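In Praise of the See-Through Bin

I have opinions about where dish soap should live, and my family would like me to keep them to myself. So I'm putting them on the internet.

Let me start with the cabinet under my sink. For years it was where bottles went to fall over. I'd buy a new one because I couldn't find the old one, shove it in next to the drain pipe, and then six months later I'd get down on my knees with a flashlight and meet the whole gang. Half a bottle of blue stuff. Another half a bottle of blue stuff. A sponge still in its wrapper from before we moved to Multcombe. And a sticky ring on the cabinet floor from whatever had been lying on its side with the cap not quite shut.

I tried the pretty way first, of course. I bought a woven basket from Ingvarsson (I won't say what it cost, but it was more than the soap) and it looked fantastic for a week. The trouble with a woven basket is that you can't see a thing in it, so it turns into a smaller, nicer-looking version of the cabinet. Also, soap drips. Soap drips through a weave like it was invented for the job, and you can't wipe a basket. You can only sort of dab at it and feel bad.

Then I tried the fancy turntable thing from Omby, which spins, and which I spun too hard the very first morning. Enough about the turntable.

What finally worked was the dullest object in the store: a plain clear plastic bin. No lid, no label, no little handle shaped like a leaf. You stand the bottles up in it and slide it in, and when you want something you slide it out again. That's the whole system! I can tell from across the kitchen if we're low. I can carry everything to the table when I'm cleaning out the cabinet. And if a cap leaks, it leaks into a thing I can rinse in the sink.

Now, the big argument in the organizing world (yes, there is one, and yes, I read all of it) is whether you should keep different things together or only the same things. There are people who want one bin per job, with the soap and the sponge and the brush all cozy in there. I used to be one of them. Then I noticed that every time I put a brush in with the bottles, the brush ended up underneath, bristles bent, wearing somebody's drips. So now I'm firmly in the bottles-with-bottles camp. Three standing in the bin, a Dawn still on its side on the table, and the sponge and the brushes kept well out of it until they get a home of their own.

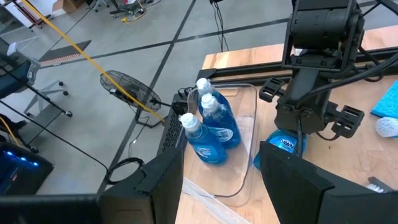

But isn't that a lot of soap?

Yes, fine, it's a lot of soap. I can hear my sister-in-law from here. She owns one bottle at a time, keeps it next to the faucet, and buys another when that one starts making the rude noise. I respect it. I also know that she once washed a lasagna pan with shampoo.

I'm not saying anybody needs a stockpile. There was a post on the Wikport forum last June from a person who had 198 bottles of various cleaners in the garage, and I read it with my hand over my mouth. But a few bottles of the kind you actually use, standing where you can see them, is a nice level of security for a house with 5 people and a dog in it. It's also a limit, and I think that's the part I like best. The bin is as big as it is. When it's full I'm done buying, no matter what the sale sticker says.

Two small things I'd add for anyone about to try it. Bring a bottle with you when you buy the bin, and stand it inside, right there in the aisle - the short ones look great until everything tips over the edge. And wipe the bottles before they go in. I skipped that the first time and had to wash the bin the same evening, with, you guessed it, the blue stuff.

The Ingvarsson basket holds onions now. It's very good at onions.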